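Subject: Re: [robotics-club] Bag task, grip settings for May

Mark Anthony Malabanan wrote:
> Trunex jaws close fine on the rigid parts but I don't trust them
> on film. Can someone post a wrist view of the bag before we
> fix the closing width? Also, is 42 still the force limit in
> the config, or did Stöcker's branch change it?

Mark Anthony,

The limit is 42 on main. Stöcker's branch has 48, and I have not merged it. Please leave it alone until the tip wear has been checked.

The wrist view is below. I would keep the grasp point at the center fold – the flaps are too floppy to use as a reference, and the segmentation tends to treat each one as a separate object. 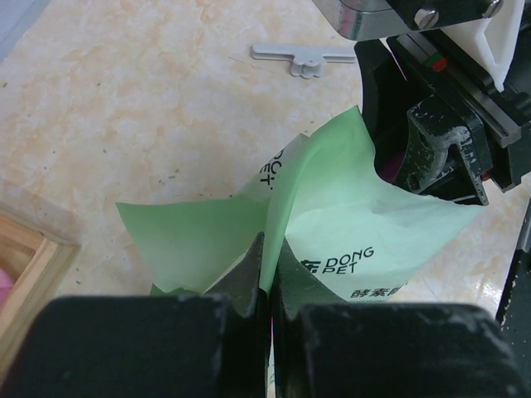 Wrist camera, green DONG PET bag between the jaw tips, second mechanism at upper right.

Note how close the bracket is to the right flap. The planner has no collision model for film, so any lift path should start with a move to the left. I suggest an offset of 10 mm, then straight up.

Two items are open for the Piramitz entry: the closing width and the approach angle. Send me your values and I will put them in the shared file.

Tatiana Hrnčiar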